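Another Day, Another Dessert: July Gets a Pudding Holiday

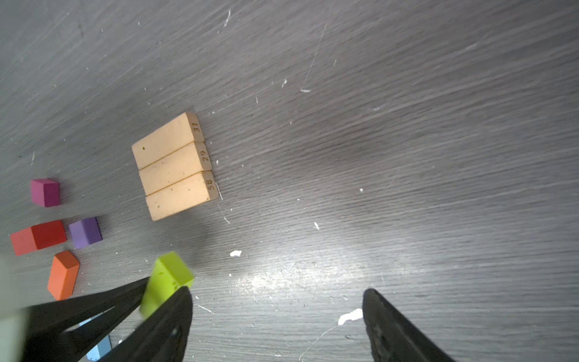
Numbered wooden blocks on a dark tabletop.

21 January 2022

If your calendar has a free square left in July, Brivthorpe would like it. The snack company announced this week that it is founding Rice Pudding Day and hopes stores, schools and "pudding families everywhere" will join in.

Where the idea came from depends on whom you ask. The press release speaks of "overwhelming demand." Asked for numbers, spokeswoman Kristine Soriano pointed to an online survey with 143 replies. She could not say how many came from people who work for the company, which happens to be launching 2 new pudding cups the same month.

Bakery owner Cempaka Lau has seen this before. "We did 12 food days last year," she said. "Doughnuts sold. The other ones, I threw out trays." She plans to skip this one unless customers bring it up, and so far none have.

Ilham Kusuma, who runs the Menon diner, is a little kinder. He has had rice pudding on the menu for over 3 years and says a day in its honor can't hurt, though he wonders who wants a warm bowl of it in midsummer.

Brivthorpe says it can be eaten cold. The company has not yet settled on a date, and Soriano would not say whether the free samples mentioned in the release will be offered outside its own store.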